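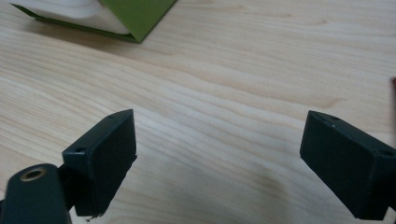
One reader of this newsletter wrote in after the January issue to say that she'd been promised a robot that does the dishes since she was in grade school, and that she would believe in it when it could clear her kitchen table without being asked twice. Fair enough! Several more of you sent some version of the same thing, so the table is where I'd like to spend this month's item.

Clearing a table is a wonderful chore to think about, and I say that as someone who used to find it the dullest ten minutes of the evening. You pick a thing up, you decide where it lives, you carry it there, you come back. A person does this while talking on the phone. For a machine with two fingers, every piece of that is its own problem, and the picking up alone has kept good people busy for years.

Take a box. A small one, carton-sized, with flat sides. You'd think this would be the easy case, and in many ways it is, but the fingers have to come down on either side of it at matching heights, and they have to close squarely. If one arrives early it pushes the box along the tabletop and now everything the machine believed about where the box was is out of date. People who try this for the first time with a hand tool (two fingers, a handle, you squeeze) are amazed at how often they nudge the thing before they grab it. I was. I chased a cracker box clear across my counter and onto the floor, and I have a perfectly good pair of eyes.

That brings me to Nonarex, a small outfit I've mentioned before, which has been working on exactly this sort of tabletop pickup. Their approach is to collect a lot of short tries by people using hand-held grippers, then train an arm on them. When I visited, the job of the day was simple household stuff on bare wood: approach, close, lift, set down in a tray. They had 900 recorded tries from that month and were happy with maybe half of them. The ones they liked best, to my surprise, included a good many misses where the person backed off and came in again from a better angle. A machine that has only ever been shown clean grabs has no idea what to do after a bad one. It just stands there squeezing air, which I have now watched it do, and I found it strangely endearing.

So how good is it? The arm I saw was given 50 pickups in a row, one object at a time, with plenty of clear table around each. It finished nearly all of them. I cheered out loud at the first one and was still grinning at the last. It was slow, mind you. A box that would take me a second took it long enough that I started planning dinner. But it got there, and when it bumped a carton sideways it opened up, slid over, and tried again with no help from anyone. A couple of years ago I watched a similar demo (different group, different arm) and the person running it had to reset the table by hand after almost every try.

Then they put things close together, and the charm wore off a bit. Fingers need room. When a carton sits right up against a mug, there's no gap to slip a finger into, and the machine has to either move the mug first or come at the carton from another side. Sometimes it did one of those. More often it dithered. My own table after breakfast looks much more like the second test than the first, and I suspect yours does too.

The shop floor is ahead of the kitchen here, and I think it's worth saying why. Over at Skamel, which packs small hardware orders, they've had a two-finger arm on one bench for 60 days. The cartons come in a handful of sizes, the bench gets wiped down and cleared at every shift change, and the light never moves. Within those limits it works straight through the morning. The packers I talked to like it well enough, mostly for the dull runs, and they still do all the odd-shaped orders themselves. One told me she trusts it with boxes and would not trust it with a bag of anything. Bags are terrible! They sag, they slide, they hide their corners. I could write a whole item about bags and may yet.

Light deserves a word as well. Pale wood with strong grain, a bright patch on one side and a soft shadow under every object can confuse a camera about where a thing ends and its shadow begins. The folks at Nonarex now move their lamps around on purpose between sessions so the arm doesn't get attached to one kind of afternoon. I love this detail. It's such a homely fix.

To the reader waiting on her kitchen table, then: boxes on a tidy surface, yes, today, if you're patient. A table after supper with 2 kids, no, and I wouldn't put a date on it. I would happily pay for the in-between version, the one that picks up the dry, sturdy things and leaves the gravy to me.

If you've tried one of the hand grippers yourself, please write and tell me what you couldn't pick up. Playing cards and coins have come up several times already. Next month I'm hoping to get to laundry, and whether anything with fingers can find the second sleeve of a sweater.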